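Filed under: Workshop > Old Desktops
Search this gallery Go

Tower day at Ostura! I love an old desktop with its side off, and this one has a green board, rows of memory slots and those little blue latches on the slot covers. 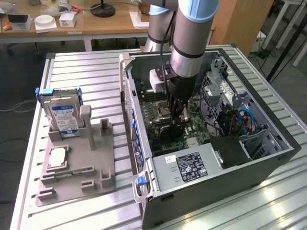
I could look at colored drive wires all afternoon (the looped blue SATA cable is my favorite!). More towers in February.

Comments (2)

Blue drive rails! I had a pair just like those.

How old is the power supply?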